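Pevell Street Navigation Kit

Pevell teaches a small ground robot to find its way down ordinary residential streets using camera images alone. There's no prebuilt map and no GPS in the loop! The policy looks at the last 5 views plus a goal image, then puts out a short path to follow, and it's trained on people steering by hand. 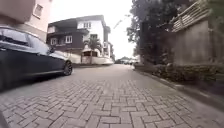 Herringbone pavers, street view from robot height.

What we love about the method is how well it copes with repetition. Our training set holds 3,000 short drives, and the goal images are picked at random distances ahead, so the model has to learn what progress down a street looks like (even when one stretch of brick is very much like the next). Fine-tuning on a new neighborhood takes about 16 minutes of driving.

The kit includes the trained weights, the steering logs and 2 evaluation routes, Kotolitz and Clundetside. Narrow lanes lined with carports are the part we're still working on, and the June weights are a big step up there.

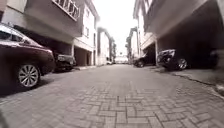
Carleen Henare: Does the goal image have to come from the same camera? I'd love to try this with pictures from my phone.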